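Im Januar wurde die virtuelle Erprobung des Greifablaufs für das Projekt Kuvus an einem Freitag vorzeitig beendet. Als zuständiger Bearbeiter halte ich auf diesen Seiten fest, was dabei falsch gelaufen ist. Gerechnet wurde ausschließlich in der Simulation, zu Schaden kam daher niemand. Der Vorgang ist dennoch sicherheitsrelevant, weil der Ablauf anschließend an die Anlage in Clorthorpe übergeben werden sollte.
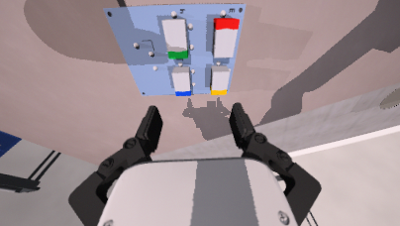 ## Der Fehler

Von 199 Durchläufen brachen 40 mit einer Kollisionsmeldung ab. Gemeldet wurde jeweils eine Berührung zwischen Greiferfinger und Platte, bevor der Arm die vorgesehene Höhe erreicht hatte. Frau Vaida Koppel prüfte zunächst die Gelenkgrenzen und fand keine Abweichung. Die Ursache lag in der Werkzeugdefinition: Der Bezugspunkt war noch auf ein älteres Fingerpaar eingestellt, und die Bahnplanung ging von zu kurzen Fingern aus.

Schwerer wiegt nach meiner Auffassung der zweite Befund. Nach fünf der Abbrüche nahm die Steuerung die Bewegung selbsttätig wieder auf, ohne dass eine Quittierung vorlag. An einer realen Anlage wäre dies nicht hinnehmbar.
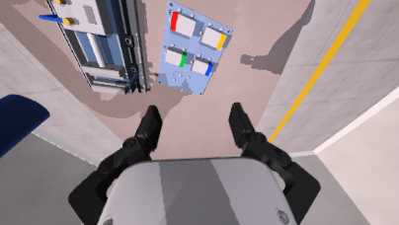

*Geöffneter Greifer und hellblaue Platte mit vier farbig markierten Blöcken, Simulation.*

Herr Uldis Grīnberga hat den automatischen Wiederanlauf inzwischen gesperrt. Nach jeder Kollisionsmeldung bleibt der Arm nun stehen, bis eine Freigabe von Hand erfolgt. Die Werkzeugdaten werden beim Start mit dem hinterlegten Greifermodell verglichen — stimmen sie nicht überein, beginnt der Durchlauf nicht.

Offen ist die Frage der Annäherung. Der Arm fährt derzeit aus der oberen Warteposition in einem einzigen Zug auf das Ziel zu, und Frau Rūta Vaher hat hierfür einen Zwischenhalt vorgeschlagen. 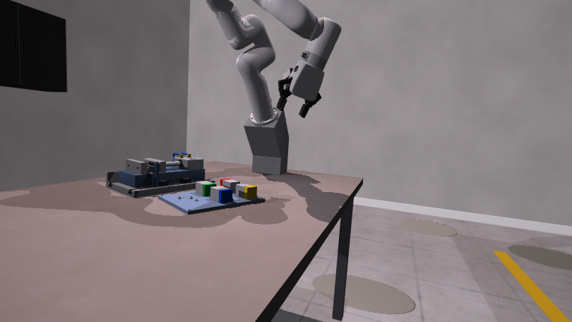 Ich halte den Vorschlag für richtig, auch wenn sich die Taktzeit dadurch um zwei Sekunden verlängert. Die Firma Vasiliauskas, die den Ablauf in Auftrag gegeben hat, wurde schriftlich unterrichtet. Eine Stellungnahme steht aus. Bis sie vorliegt, bleibt die Übergabe nach Clorthorpe ausgesetzt, und die Durchläufe werden mit den berichtigten Werkzeugdaten vollständig wiederholt.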